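Raltstead Student Projects / Robotics / Final Reports

Teaching a Two-Arm Robot to Handle a Cable by Remote Control
Project report by Chun-yin Tai
13 February 2021

1. What the project was for

The goal was to find out how well a person with little practice can show a robot a small cable task by steering it from a separate set of controls. The task has two steps. One arm picks up a cable by the end that has the plug on it. The other arm carries a thin pointed tool and holds it over the spot where the plug should go, so the first arm has something to aim for. The plug then gets set down under the tip.

I chose cables because the earlier Raltstead projects all used blocks and cups. A block stays where you leave it. A cable moves along its whole length when you touch one end, and it rarely lies the same way twice.

2. Setup

The two arms are bolted to a white table that stands against a wall. The operator sits to the side and moves two small hand-held arms, and the large arms copy them. We call the hand-held pair the leaders. The control software is called Katham and was written by a group two years before mine. I changed the part that saves the joint angles and left the rest alone.

I also tried teaching by hand, where you switch off the motors' holding force and push the arm through the motion yourself. It worked for the pointing arm. For the gripping arm it was awkward, because my hand kept getting between the camera and the cable, and the recordings were no use for training.

3. Recording the demonstrations

I planned for 500 demonstrations and recorded 112. Most of the lost time came from resetting the cable. After each attempt it had to be put back in a new position, and the first few sessions had positions that were too much alike. I made a list of starting positions on paper and worked down it.

Of the 112 recordings, 109 were kept. The other three were dropped because the leader arm lost its connection partway through and the gripper froze in place while the clock kept running.

Three people steered the robot. Everyone had 11 practice runs before anything was saved. The common mistake was closing the gripper too early, above the cable, and then pressing down on it with closed fingers. Slowing the leaders to half speed helped with this but made people impatient, so I set it back to full speed after the practice runs.

4. The approach

The approach is the hardest part to steer. The gripper has to come in low, with the fingers open, and the lower finger must get close to the tabletop without scraping it. If it pushes the cable, the plug swings away and the operator has to start over. The pointing arm should already be hanging still by then. I asked people to park it first and take their hand off that leader. 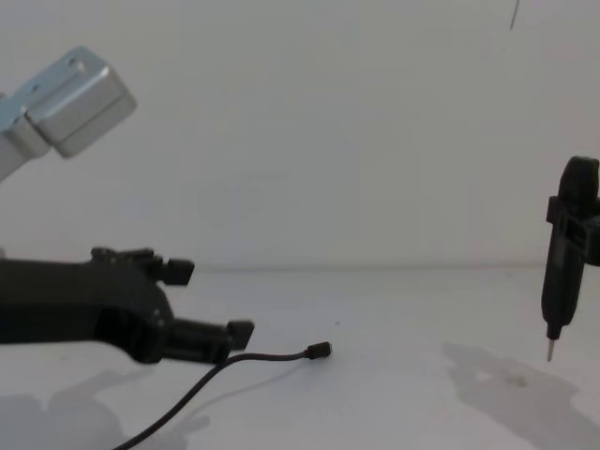
Can the operator steer both arms at the same time?
It is possible, but in our sessions people did better moving one arm and then the other, and the recordings were easier to use.

5. Problems and what I would change

The saved joint angles were shaky whenever the operator's wrist got tired. I smoothed them afterward, which also rounded off the quick close of the gripper. Next time I would smooth the arm joints and leave the gripper signal as it is.

The training run on the kept recordings is not finished and will be covered in a second report in April. I will test it first with the same cable and then with a stiffer one.

Contact: Student Projects Office, Raltstead | Copyright Raltstead Student Projects | Back to top

Related reports
Sorting Blocks with the Plesbridge Arm
Pouring from a Cup: Notes on Teaching by Hand
The Öberg Leader Arms: Assembly and First Tests
Katham User Notes for New Groups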